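Ticket: Stock sync stops short of full catalogue after connector update
Product: Uleton Connector for Pronel
Reported by: Siv Lie
Assigned to: Emmett Alcantara
Opened: 1 Feb 2026
Status: Resolved
2 people found this helpful

Summary

Nightly stock sync from Pronel to the Brannigan web shop finishes with status OK but does not update every product. Source table holds 3,000 active rows. Target reports 2,981 updated. No error in the sync log and no retry entries.

Reported behaviour

Siv Lie: We noticed when a customer ordered an item that Pronel had at zero. The shop still had last week's figure. I ran the sync by hand and got the same total as the overnight run. I cleared the shop cache, ran it again, same total. Nothing was changed on the Pronel side apart from the connector update. The export file opens normally in a spreadsheet and I can find the missing items in it, so they do leave Pronel.

Environment

Pronel on the office server, default export profile. Uleton Connector on the same machine, running as a service under its own account. Export format is semicolon-separated text, one row per product. The shop import runs on the hosting side and is started by the connector once the upload is complete.

Investigation

Entry 1, Emmett Alcantara
Requested the export file, the connector log and the import report. Row count in the export matches the source. Upload size on the hosting side matches the local file to the byte, so truncation in transfer is ruled out. The fault is in the import or in the way the connector prepares the file for it.

Entry 2, Emmett Alcantara
Compared product codes in the export against codes in the import report. The missing rows are scattered through the file and do not sit at the end. No common supplier, no common category. All have a current price. A batch limit or timeout would have dropped a continuous block, so both are unlikely.

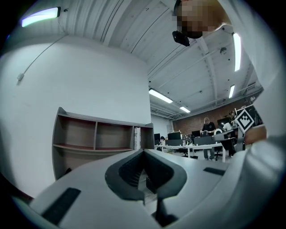
Timeout setting was raised anyway for one run, as the import report gives no reason for skipped rows. Total unchanged. Setting put back to default.

Entry 3, Siv Lie
Tried editing one of the missing products in Pronel (changed the description, saved, changed it back). Ran the sync. Still missing. Deleted the product from the shop and ran again. It was not recreated.

Entry 4, Emmett Alcantara
Set the connector log level to verbose and repeated the run. Verbose log shows the missing rows read correctly and then grouped under the code of another product before upload. Each affected code differs from a neighbouring code only in a leading zero. Example from the log: 04417 and 4417 are treated as the same item. The later row overwrites the earlier one and the total drops by one each time.

The export has the zeros. The connector removes them. In the previous version the product code column was handled as text. After the update the column type is set to "auto", and any column made up only of digits is read as a number.

Entry 5, Siv Lie
That fits. The codes with a leading zero are the old Flutov range, which we took over in June and never renumbered. The rest of our codes were never meant to start with a zero.
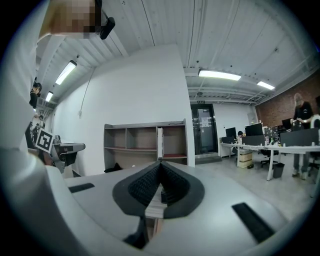
Hand-held gripper, ribbed black finger pads at centre.

Entry 6, Emmett Alcantara
Sent the following steps.

1. Stop the connector service.
2. Open the column mapping for the stock export.
3. Change the type of the product code column from "auto" to "text".
4. Save the mapping and delete the stored product index. Changing the type alone does not rebuild it.
5. Start the service and run a full sync, not a changes-only sync.

Entry 7, Siv Lie
First attempt made no difference. I had left the index in place. Second attempt, index deleted: total is 3,000. Checked several Flutov items by hand against Pronel and the quantities agree. The product I deleted from the shop in entry 3 has come back, without its photographs. I will upload those again myself.

Cause

Column type reset to "auto" by the connector update. Numeric-looking product codes lost their leading zeros, and pairs of codes became identical.

Follow-up

Defect raised for the update routine, which should keep existing column types. Separate request raised for the import report to list merged rows by code. Until a fix is released, check the column mapping after every connector update, including on systems where all codes currently contain letters.

Overnight run after the change completed with the full total. Closed with the agreement of Siv Lie.

2 comments
Share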